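Intro to Packaging, Week 5: Folds, Tabs and Waste
Notes by Benedita Frade
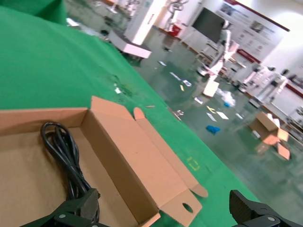

Okay, so last week we did glass, and I promised you cardboard! My favorite thing about corrugated board is how much work a fold can do with no glue at all. A flap gets its stiffness from the crease, and a tab keeps it from springing back. Look at the tray with the black cable in it: the end flap has a pointed tab, and there's another tab with a round hole near the tip. Before class, sketch how you'd cut a tray like that from one flat sheet (pencil is fine, I'm not grading the drawing).

Reading: chapter 11, plus Simão Vieira's handout on flute sizes. Skip the 2 pages on inks, we'll get there in December. And bring scissors, please!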